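Projects > Bastness Mending and Reuse Program > Reports

About Projects Reports Partners Contact

Last updated: Saturday, July 19, 2025

Second progress report, Bastness Mending and Reuse Program
Prepared by Yolotzin Magaña for the Lidimham Fund

Dear Isla Maihi,

With this report I inform you about the work since our first report in December. I follow the same order as in the grant plan, so that you can compare the two easily.

1. Evening classes

The classes are held at the school on Jaramillo Street. In this period 83 people registered, which is more than the plan asked for. The beginners' course has eight lessons. It starts with buttons and hems and finishes with zippers, and the zipper lesson is the one where most people ask to come back a second time. We have now divided it into two evenings and taken out the lesson on darning socks, for which there was little interest.

The attendance was good until spring. After that it became lower, mainly among parents of small children, because the class begins at the hour when the children have dinner. From the next term one group will meet on a weekday morning. I do not know yet if this will solve the problem.

2. Clothing collection

We receive clothes at two points, the library entrance and the old post office. The quality is mixed. Adult coats and trousers arrive often in good state, while children's clothes are more worn at the knees and at the cuffs. What cannot be repaired is used as practice material in the classes. Printed fabrics are liked by the beginners, as a small mistake in the stitching is less visible on them than on plain cloth.

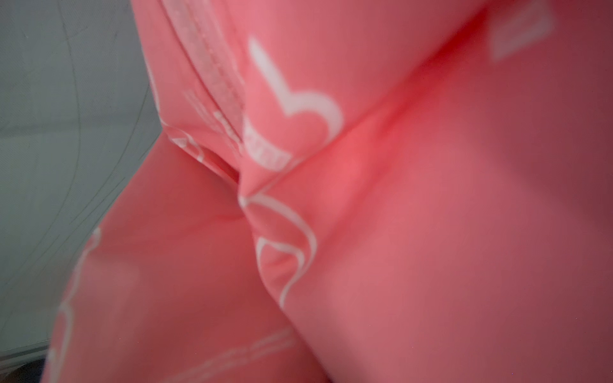 Pink fabric with a printed pattern of white hearts, and a stitched seam.

The post office is a difficult place for us in rainy weeks. The bags stand near the door and the floor there gets wet. We have asked the town for permission to use the inner room and we are waiting for the answer.

3. Equipment

With the second payment we bought sewing machines from Gravix. The delivery was late by three weeks and one machine came with a damaged foot pedal, which was replaced without cost. The older machines have been serviced and they stay in use for straight seams only. We did not buy the overlock machine that was in the plan. The price had gone up, and the teachers preferred to have better lamps. I wrote to you about this change and I thank you for your quick approval.

4. Money

The spending is inside the budget, with one exception. Thread and needles cost $200 more than we expected. We covered this amount from the line for printing, where we had spent less. The reserve of $1,000 has not been touched. The full table will be sent with the final report.

5. Next period

We plan to open a repair table at the Bastness market, where people can bring one piece and mend it with help. The market office has agreed in principle, but the fee for the stall is not fixed. We also want to translate the lesson sheets into Spanish. I have started with the first two and I would like to have them checked by a second person before we print.

One question remains from your last letter, about how we will continue after the grant ends. We are discussing a small fee for the courses. The teachers do not all agree on it, and I will write to you separately when there is a proposal.

With kind regards,
Yolotzin Magaña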